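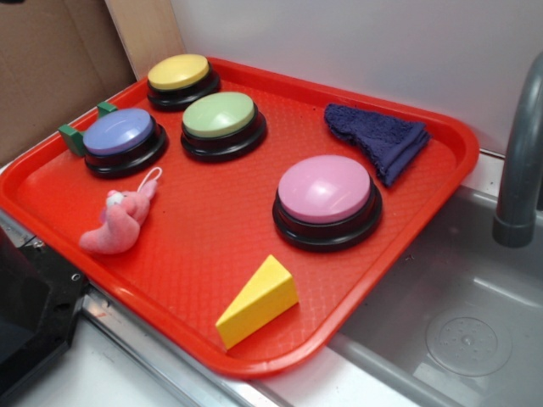

Push buttons, a soft toy and a folded washcloth on a plastic tray.

Toy library in Cosgrove to stay open through the summer

2026-07-25

The toy library in Cosgrove will stay open for the whole of the school holidays after a local housing firm agreed to pay the rent on its rooms until the end of next spring.

The library lends toys, games and sensory items to families with children under eight. It had been due to close at the end of July, when its lease at the old Stimport warehouse ran out. Skeduria, which manages most of the flats on the east side of the town, will now cover the rent and the heating.

Members were told of the decision by letter. Loans that were called in earlier this month can be taken out again, and families who have already brought things back do not need to rejoin.

The library has 3,246 items on its shelves and about 700 families on its books. Membership costs £6 a year and is free to anyone receiving housing support. Most items can be kept for three weeks. Larger ones, such as ride-on cars and play kitchens, go out for a fortnight and have to be booked.

Demand has grown quickly. Members borrowed 2,007 items between January and the end of June, more than in the whole of last year. Jigsaws and building bricks are still the most popular, but requests for sensory toys have risen the most, many of them from parents of children waiting for a place at the Trastent nursery.

Opening hours will change from next week. The library will open at 9.30am instead of 10am and close at 1pm, with one late session a week until 6.30pm. Returns can be left at the side door during office hours, but batteries should be taken out first and any missing pieces noted on the slip inside the bag.

A further 450 items are in storage and will be put out once they have been cleaned and checked. The library is not taking donations of soft toys at present. It would like wooden train track, board books and puzzles with all their pieces.

The lease on the rooms will be looked at again in the new year. Parking is behind the warehouse, by the blue gate, and the entrance has a ramp.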